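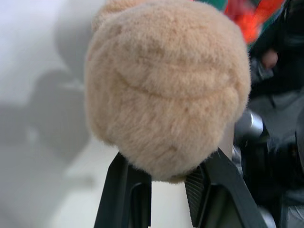
Light tan plush with a short, dense pile. Some of the fibers are flattened or matted.

Call for participants: does anyone really know how to wash a stuffed toy?

Clastside is looking for households to take part in a home study of plush toy care. We've read the advice. Put it in a pillowcase. Never put it in a pillowcase. Freeze it overnight. Dust it with baking soda and brush it out. Most of these tips get copied from one website to the next, and we have yet to find one that says who tried it, on what kind of pile, or how the toy looked a month later.

Our own guess is that half of it does nothing. We could be wrong, and we'd like to find out with toys that have been slept on, dragged around and sat under, because new ones from a store shelf tell you very little.

What you would do

You pick 2 plush toys of a similar age and pile. One gets cleaned by the method we assign you, the other gets left alone. You fill in a short form each week for 3 weeks: how the fur feels, whether matted spots come back up, whether the seams pull, whether the stuffing shifts. We want plain words. "Feels crunchy" is fine. "Refreshed" is a word off a detergent bottle and we can't use it.

Please don't enroll a toy your child can't sleep without. Some of these methods may make things worse, and we can't replace it.

Who we want

Adults with a washer or a decent sized sink at home. We'd especially like people who think this is a silly thing to study, as they tend to fill in the forms more carefully than the fans do. If you sell cleaning products or plush toys, or work for someone who does, sit this one out.

What you get

A $20 gift card once the last form is in. You will also get the full results, including any method that flopped. No free products, no "ambassador" status.

How to apply

Write to Mehwish Ansari at Clastside, 1050 Tondow Street, or leave your details at the front desk. Tell us what toys you have, what the pile is like (short, long, curly, worn down to the backing) and how you've cleaned them up to now. "Never" is an acceptable answer and a common one. Questions about the forms go to Yasir Soomro.

Applications close 20 Jun 2019. Results will be mailed in December.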